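Table Flowers for the Tultov Lunch

Hi all, a few of you asked how the centerpieces came together, so I'm putting it up while I still remember! Yolanda Rivadeneyra found the artificial flowers at Lauritsen and got the lot for 50 dollars, and I've been itching to play with them ever since. I like to lay everything out flat first and move the colors around before a single stem goes in a vase (Niamh thinks I fuss, and she's right).
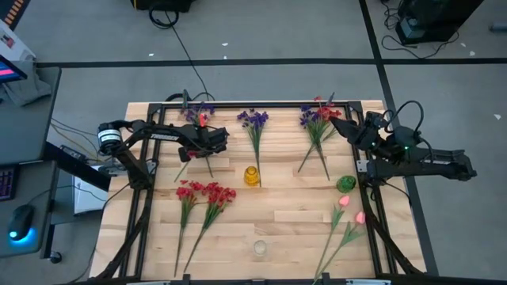
Six bunches and three little glass vases on the butcher-block top. I'm so fond of the purple with the bright red!

The small yellow vase is my favorite, and I'd love a couple more like it if anyone spots them. We're doing another lunch in October, and Gobnait wants orange and cream for that one. Stems and ribbon can go in the bin by my door.

Posted 8 June 2024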